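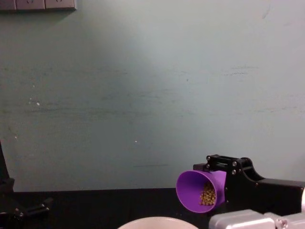
Pouring again today. Burgi Schwaiger wants 2822 good examples before the end of June, and I lost the whole first hour to the Drandex software, which kept dropping its connection to the left arm. Once it held, I got into a rhythm. The purple cup goes in the right gripper, tilted left toward the white bowl, with the yellow grains heaped down in the narrow end, and the left arm stays out of the way with nothing in it. I try to start the tilt at a slightly different height each time. Natanael Holanda says my last batch was too much alike, and he is probably right. I do fall into one way of doing it after lunch.

Threw out 7 takes before noon. Most of them were me going too fast. Kept one slow one that Natanael would have cut, and marked it so he can decide.

Wrote the labels at 3 with a cup of bad coffee. The form still asks for the object name twice. Told Bingate about that last month and have heard nothing.

Shoulders sore from the handles. Tomorrow I want the chair lower and shorter sets, 7 at a time with a break between. Burgi is in at nine and will want the count, so I need to copy the drive over before then. Also buy more grains.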